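4.2 Placing on a studded plate

We now turn to the part of the work that took us the longest, and that we had expected, a little foolishly, to be the easy half. Picking a brick out of a pile is a problem with a good deal of literature behind it, and our picking policy (Section 3) borrows freely from what others have done. Putting the same brick down so that its underside meets the studs squarely is another matter. A placement that is off by half a stud looks quite fine from above and fails as soon as the arm pushes down.

Our first attempts used a single policy for the whole motion, trained on 435 demonstrations given by hand. It learned to carry bricks to the right part of the baseplate very nicely, and then it would hover and fidget over the target as if it could not make up its mind. Guilan Zheng suggested splitting the motion at the point where the brick comes within a stud's height of the surface, and handing the last stretch to a second, much smaller policy that we call Satness. Satness sees only the wrist view and the joint torques. It is allowed to move slowly, to tilt the brick a few degrees either way, and to back off and try again if the torque climbs too early.

To train it we collected 1000 short placements, each starting from a position deliberately set wrong by up to one stud in either direction. We kept the failures in, with their labels, and we would encourage anyone repeating this to do the same. When we dropped them in an early version, the policy never learned to let go of a bad attempt and simply pressed harder.
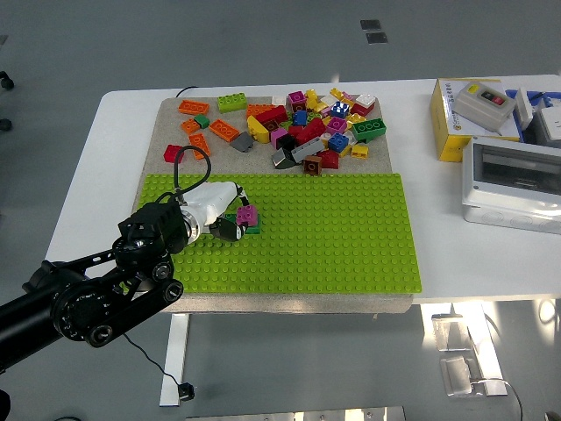
Figure 4. The workspace for the placing trials, with loose bricks on the far half of the board and the green baseplate on the near half. The gripper is beside a magenta 2x2 brick that sits on a dark green one.

In the full evaluation we ran 2000 placements, half of them directly on the baseplate and half on top of a brick already in place. The split controller seated 841 of the bricks in the first group and rather fewer in the second, where the supporting brick can shift or lift under a sideways load. Most of the misses in the second group came from that shifting, and we saw it more often when the lower brick stood alone, with no neighbors to brace it. Pressing a little on the lower brick before each attempt helped in our informal tests, although we have not yet measured the effect with any care and leave it out of the tables. The comparison with the single policy, using the same starting positions, is given in Section 4.3.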